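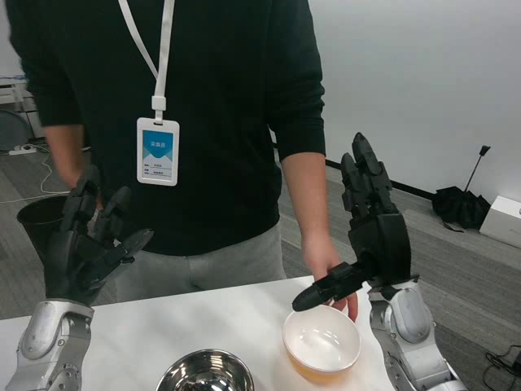 Let the Bad Examples In

Last updated: July
Print this page | E-mail this to a friend

I've been grumbling about this at lunch for long enough that people have started moving their trays, so I'm writing it down. We throw away too many examples! By "we" I mean anybody who teaches a robot by showing it things, one try after another, and then goes through the pile afterward deciding which tries are good enough to learn from.

The job I have in mind is about as plain as they come. Two bowls on a white table, one stainless steel and one white, and a robot with two arms that's supposed to learn how to handle them. Any four-year-old can do it. But a four-year-old has been dropping bowls since the day she could sit up, and she got to keep every single one of those drops. The robot gets the edited version.

On the Billum project (that's the one I know best, so it gets picked on) we had 1,515 tries on disk by the time the sorting began. The sorting rule was one line long: keep it if it's smooth. A hand that paused over the rim was out. A thumb that came in too high and had to come down again was out too, and so was anything where the operator clearly changed her mind. When the dust settled we'd tossed 392 of them, and I remember feeling pretty good about it. Such a tidy folder!

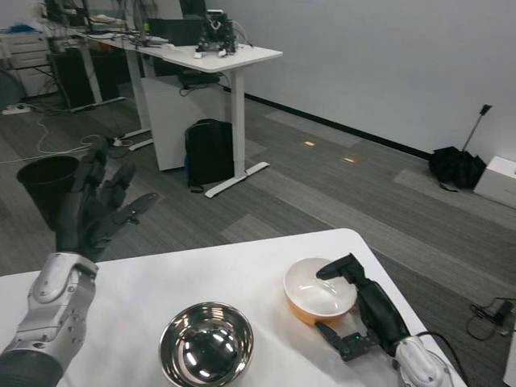
And then you put a model trained on the tidy folder in front of a bowl that's sitting a little off from where it expects, and it has no idea what to do next. Why would it? Every example it ever saw was going well. It has never watched anyone get out of trouble. I spent a whole evening with one of these, nudging the bowl a thumb's width this way and that, and each time it sailed in with total confidence and pinched the air.

Steel bowls are the worst for this, by the way. They're mirrors. The inside is full of ceiling lights and dark shapes, and the picture changes whenever an arm moves. People who collect data hate them and will quietly swap in something dull if you let them. I'd keep the steel one on the table every time. Kitchens are full of shiny things, and so are sinks.

Same goes for the room. I've worked in places where the floor had to be swept bare and a curtain hung before anyone was allowed to record, and I've come around to thinking that was a waste of a good curtain. Leave the backpack under the desk. Let the cables lie on the carpet. If someone is standing at the other side of the table looking at a phone, fine, people will be doing that in every place these machines ever go.
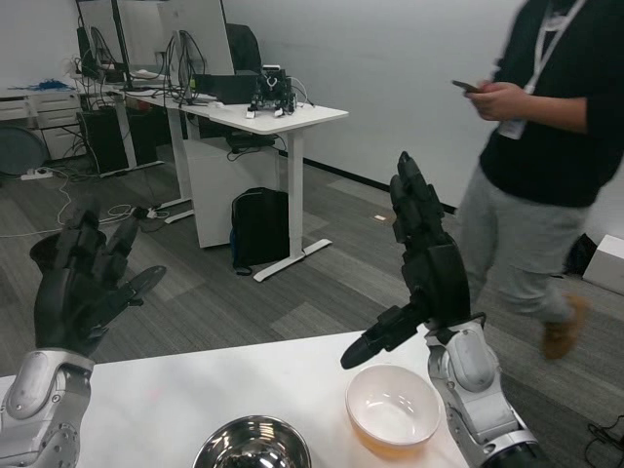
Anatole Picard thinks I'm being romantic about it. His line is that a learner copies whatever you feed it, so if you feed it dithering you get a robot that dithers, and he has a Walten arm that hesitates before every grasp to back him up. I've seen it. It's like watching somebody decide on a sandwich.

Okay, so he has a point, and I don't want to dump everything in the bucket unsorted. What I'd like is a label. Mark the try as clumsy, mark where it went wrong, mark where it came right again, and keep it. That's more work, I know. It took me almost 50 minutes to go through one short batch that way, and my eyes were crossing by the end. But we already pay for the bad tries when we record them. The operator's shoulders were just as sore! Deleting them saves disk space, and disk space is the cheapest thing in the building.

I'd go further and make some trouble on purpose. Set aside 60 tries in every batch where the bowl starts out someplace annoying, too close to the edge or too near the other one, and tell the operator not to be graceful about it. Then let the model see how a person sorts that out.

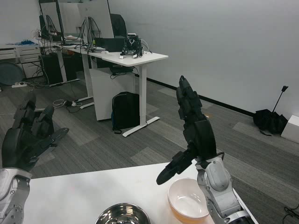
Clémence Bailly read a draft of this and wrote back that the operators should be doing the labeling themselves, right after each try, while they still remember what they were going for. I like that a lot and I'm a little annoyed I didn't think of it. A week later, all I can see is that the hand stopped. She'd know why it stopped.

So that's what I'm asking for on the next round. Keep the fumbles, put a name on them, and let the person who fumbled pick the name.

Comments (3)

Romain Lebrun
We kept ours at Didenden and the storage bill was nothing. The arguments over what counts as a "fumble" went on for a month, though. Write your definitions down first.

Corentin Arnaud
Agree on the steel bowl, not on the messy room. Change one thing at a time or you'll never know what helped.

Raphaël Renaud
Did you ever go back and train on the ones you threw out? That's the comparison I'd want to see before I change how my team works.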